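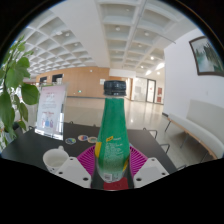

文・戸叶みさを

その数字、ほんとうかな? 広告の読みかた

スーパーのたなや、電車の中や、動画のとちゅうで、「満足度ナンバーワン!」ということばを見たことがありますか。わたしは見るたびに、ちょっとまゆをひそめてしまいます。いったい、だれが、だれに、どうやって聞いたのでしょう。

広告は、ものを買ってもらうために作られます。それ自体は悪いことではありません。店も会社も、知ってもらわなければこまります。でも、自分の商品を売りたい人が、その商品の弱いところを大きな字で書くでしょうか。まず書きませんよね。そこで、読むほうがすこし用心することになります。

まず「ナンバーワン」について。

ギンダヴラという飲みものの広告に、「2,000人が選んだ」と書いてありました。2,000人と聞くと、すごい人気だと思います。ところが、下のほうに小さな字で注意書きがあり、「当社の会員にたずねました」とありました。会員になるのは、もともとその飲みものがすきな人が多いはずです。カレー屋さんの行列にならんでいる人に「カレーはすきですか」と聞いているようなものです。きらいな人は、はじめからならんでいません。

それに「選んだ」とは、なにとくらべて選んだのでしょうか。ほかの飲みものを何種類もならべて、ひとつ選んでもらったのか。「すきですか、きらいですか」と聞いただけなのか。注意書きをさいごまで読みましたが、わたしにはわかりませんでした。わからないときは、「わからない」と思っておけばいいのです。うそだと決めつけるのも、早すぎます。

つぎは「〇倍」です。

スティヴドベリというせんざいには「よごれ落ち8倍」とありました。さて、なんの8倍でしょう。「倍」ということばには、かならずくらべる相手がいます。水だけであらったときの8倍かもしれないし、むかし売っていた自分の会社のせんざいの8倍かもしれません。相手がすごく弱ければ、8倍になってもたいしたことはないのです。50メートル走でカメに勝っても、足が速いとはいえませんね。

「当社比」ということばも、よく出てきます。これは「うちの会社のほかの商品とくらべました」という意味です。となりの会社の商品より上だとは、ひとことも言っていません。

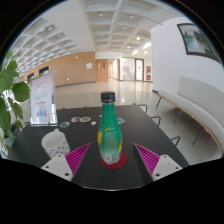

もうひとつ、数字が大きく見えるしかけがあります。単位です。1グラムは1000ミリグラムなので、「2グラム入り」より「2000ミリグラム入り」のほうが、なんだかたっぷりに見えます。でも中身の量はまったく同じです。おこづかいを全部1円玉でもらっても、買えるおかしはふえません。大きな数字を見たら、自分の知っている単位になおしてみてください。

「つかった人の感想」も考えてみましょう。

コティアンというまくらのチラシには、「21日でぐっすりねむれるようになりました」という感想がのっていました。よかったですね、と思います。けれど、その21日のあいだに、ほかのことは変わらなかったのでしょうか。すずしい季節になったのかもしれません。ねる前にゲームをするのをやめたのかもしれません。まくらのおかげかどうかは、感想だけではたしかめられないのです。

しかも、のせる感想を選ぶのは会社です。179通の感想がとどいて、「よかった」が3通だけだったとしても、その3通をならべれば、みんながよろこんでいるように見えます。とどいた感想がぜんぶで何通だったのか、そのチラシには書いてありませんでした。チラシのすみに「個人の感想です」とあるのを見つけたら、「ほかの人もそうなるとはかぎりません」と読みかえておきましょう。

では、ためしに家にあるもので調べてみてください。おかしの箱でも、シャンプーでも、おりこみチラシでもかまいません。

・いちばん大きな字は、なんと書いてありますか。
・いちばん小さな字は、なんと書いてありますか。
・数字のとなりに、だれが調べたかは書いてありますか。
・「ナンバーワン」や「〇倍」の、くらべる相手はだれですか。

パンのブルンデントのふくろで、わたしもやってみました。大きな字は「こだわりの味」でした。なににこだわったのか、うらまで読んでも出てきません。原材料のらんには、小麦粉、砂糖、塩と、ふつうのものがならんでいました。こだわっていないと言うつもりはありません。ただ、「こだわり」は、だれにでも使えることばです。

さて、ここまで読んで「じゃあ、この文章もうたがったほうがいいの?」と思った人はいますか。もちろんです。わたしは4つの広告の話をしましたが、その4つを選んだのはわたしです。きちんと調べた数字を、ていねいに説明している広告は取りあげませんでした。そういう広告もさがしてみてください。注意書きがどんな大きさの字で書いてあるか、くらべてみるとおもしろいと思います。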